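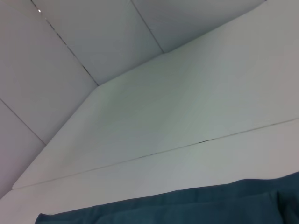
Looking up at the seam between the big white panel and the strip under it, with the ceiling tiles behind.

Stindero Community Help > Walls, Ceilings & Trim
Thin dark line between two white surfaces near the ceiling. Fill it or leave it?
Posted by Hiba Yammine in June
Viewed 3259 times
3 replies

Hello everyone, and thank you in advance for reading, because I know I tend to go on a bit!

We moved into a ground floor unit in the Rawashdeh building this spring and I've been slowly working my way through all the little things I told myself I'd get to "once the boxes are gone." The boxes are mostly gone. I've cleaned the windows, I've replaced the awful switch plate in the hallway, and now I'm standing in the back room with a cup of tea, looking up, and I can't stop seeing one line.

There's a big flat white panel up there that meets the ceiling, and under it there's a second white piece, more like a strip, with a rounded front edge. Where the two come together you get a thin dark seam. For most of its length it's so fine that I could probably live with it, but in a few places, mostly toward the middle, it opens up a little and the line looks darker. Once you've noticed those darker bits you notice them every single time you walk in. My husband says he can't see it from the couch. I can see it from the couch.

The two whites aren't quite the same either. The strip looks a bit lighter and cooler to me than the big panel, which has a tiny touch of gray-green to it. So my first thought was to run a bead of white caulk along the whole thing, smooth it with a finger, and then paint both pieces the same color while I'm up there. I have most of a tube of Jonuvden painter's caulk left over from the bathroom baseboards and half a can of Jungate matte in plain white.

But then I started to worry. What if the gap is there for a reason? I don't know what's behind the panel, and I don't know if it was ever meant to come down. The previous tenant left no notes (she left a very nice shower curtain, so I can't complain). I've pushed on the strip gently with two fingers and I can't feel it move, but I was on tiptoe on a step stool so it wasn't much of a test.

While I'm asking, the ceiling is the kind made of rectangular white panels with dark narrow joints between them. Would you do anything about those lines at the same time? If I fix the one seam, am I just going to start staring at the others? I'd love to hear from somebody who has done this in their own place. We rent, but the landlord is easygoing about paint and small repairs as long as we ask first.

Thank you so much!
Hiba

Ayman Sfeir
Just caulk it. White caulk, wet finger, done in ten minutes. I've done every crack in my house this way and it always looks better than before. Don't overthink it and don't bother with the ceiling.

Ghada Zein
Hi Hiba, welcome to the building (well, welcome to the town, I'm on the other side of the park). I was you two summers ago, on the same tiptoes, so let me tell you how mine went, and please forgive the length.

I'd hold off on the caulk until you know whether that big panel comes off. Ayman may be right that it would take ten minutes, but scraping it back out of a long seam takes a whole afternoon, and I know this from my own dining room. I had a white boxed-in section up near the ceiling and I sealed it all the way along, very proud of myself. In the fall the upstairs neighbor had a slow drip, the plumber needed to get in behind, and guess what he had to cut through. He was perfectly nice about it. The paint came away in strips along with the caulk and I ended up redoing the entire face.

So, before anything else, message your landlord and ask what's behind there and how you get to it. If there's wiring, ducting or any sort of equipment, leave the seam open and stop there. Some gaps let air through and some are just the place where a cover lifts off, and I couldn't tell you from one photo which kind you have.

If the answer comes back that it's only there to cover a plain bit of wall and it's never coming down, then go ahead, but do a little prep. Get a proper stepladder so that you're level with the seam and can see straight into it. Mine looked completely different from up close! What I'd taken for gaps was half shadow and half grime. I went along it with a soft dry brush and then a barely damp cloth wrapped around a butter knife (the blunt kind, and go gently), and so much gray fluff came out that I wondered for a minute if I was finished already. Give it a night, look again in the morning and then again in the evening with your lamps on. Lamps make those lines look much worse, at least in my house.

If you still want to fill it, put low-tack tape above and below the seam, cut the tip of the tube very small, and do short stretches. Pull the tape while the bead is still soft. I wouldn't do only the wide spots, by the way. I tried that first and they ended up as little white dashes in a dark line, which drew my eye more than the gap had. Do the whole run or none of it.

As for the color, I'd test the Jungate on a hidden corner before committing. If the surfaces are very smooth the paint may not grip without a light sanding and a primer, and a matte white over a slightly green white can take more coats than you'd think. I used three. Also, look at them from the couch at a few different hours first. Two surfaces facing different ways can look like two whites when they came out of the same can.

I'd leave the ceiling joints completely alone. With that style of ceiling the lines belong to it, and the tiles often need to lift out. I stopped seeing mine after a month.

Good luck, and do come back and tell us what the landlord says!

Mahlet Adugna
Agree with Ghada about asking first. One small thing to add for anyone who finds out theirs does have to stay removable: you can sometimes close up the wider spots without glue at all, if the lower piece has only sagged a bit. Ask whoever maintains it to check the fixings. In my mother's apartment there was one loose screw toward the middle of a 40 inch run, and when it was snugged up the line evened out all the way across. I wouldn't go hunting for screws yourself in a rental, though.

Also, check the label on the caulk. Some tubes say paintable and some don't, and my mother's hallway has a shiny stripe to prove it.

Comment from Hiba Yammine
Oh, you are all so kind, thank you! I've written to the landlord and he's going to look through his papers and stop by with the man who does the repairs. In the meantime I borrowed a real stepladder from downstairs and I'm going to try Ghada's brush and butter knife tomorrow morning before it gets hot. Ayman, I promise I was very tempted. Mahlet, I checked and my tube does say paintable, so that's one thing off the list. I'll leave the ceiling be.

Comment from Ghada Zein
Wear something over your hair, the fluff comes straight down!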